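The Book That Came With the Oven
Why some people still keep every manual, and why a small shop in Wusmont depends on them 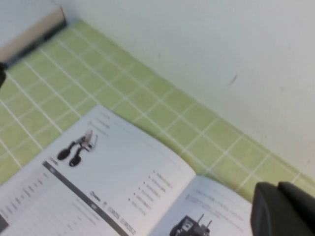

My mother kept the instructions for everything. When she moved to a smaller apartment, I found the manual of a sewing machine she had sold before I was born. She did not want to throw it out. "Somebody wrote it," she told me, and put it back in the drawer.

I thought about that drawer when I first visited the shop of Jailson Bezerra, on the street behind the old bus station in Wusmont. He repairs small kitchen machines: mixers, coffee grinders, toasters, sometimes a bread maker. But many of his customers come without any machine. They come for paper. In the back room he has more than 1,000 manuals, in metal cabinets that he bought from a school, and he lets people read them at a long table for as long as they want.

He started the collection when a woman brought him a mixer made by Usum, a company that closed long ago. The mixer had three screws under a rubber foot, and he did not know it. He spent one whole evening looking for a way to open the body, and finally he broke it. One month later he found the manual at a flea market, inside a box of cookbooks. The screws were on page nine, with a drawing.

"I paid her for the mixer," he says. "The manual cost me less than a coffee. So after this I bought every manual I saw."

The old manuals are different from what we receive today, and this is easy to notice when you sit with them for an afternoon. The Usum mixer book has 57 pages in one language. It explains how to oil the gears, how to change the brushes in the motor and what a tired motor sounds like. There are recipes at the end, including a walnut cake that Jailson's wife makes every January. My own mixer, which I bought two years ago, came with a folded sheet. Most of it was warnings, and the rest told me to visit a web page. I visited it last week and it does not exist anymore.

Of course a digital file has its advantages. You can search in it, you can make the letters bigger, and it takes no place in the kitchen. Jailson has scanned 200 of his manuals and he sends them by e-mail to anybody who asks. It is slow work. The staples must come out first, and old paper breaks at the fold. But he says that when he repairs something he always goes back to the paper one. His hands are dirty, the telephone screen goes dark, and he wants to see the drawing and the list of parts at the same time.

I also like what people write in them. In the margin of a pressure cooker manual by Lins, somebody noted cooking times for beans, first in pencil and then, corrected, in blue ink. In another one there is a telephone number and the word "Friday" with two lines under it. A manual for a Wistetti coffee grinder has the receipt still attached, and on the back of the receipt a shopping list: butter, lamp, stamps.

Jailson does not remove these things. When he scans a manual he scans the notes too, and once a customer wrote to him because she had recognized the handwriting of her aunt. He sent her the original and kept the copy.

He gets new ones almost every week now. People leave them in a plastic box at the door, usually after they empty the house of a parent. Some bring 50 at once, and half of them are for televisions, which he does not repair. He takes them anyway. There is a man who comes for the televisions.

Before I left, I asked if he had something for my mother's sewing machine. He looked in the third cabinet, then in the fourth, and said no, he had never seen that model. He gave me a piece of paper to write down the name. I called her the same evening, and she said that she would lend him the manual, but only lend it, and he would have to return it before the summer.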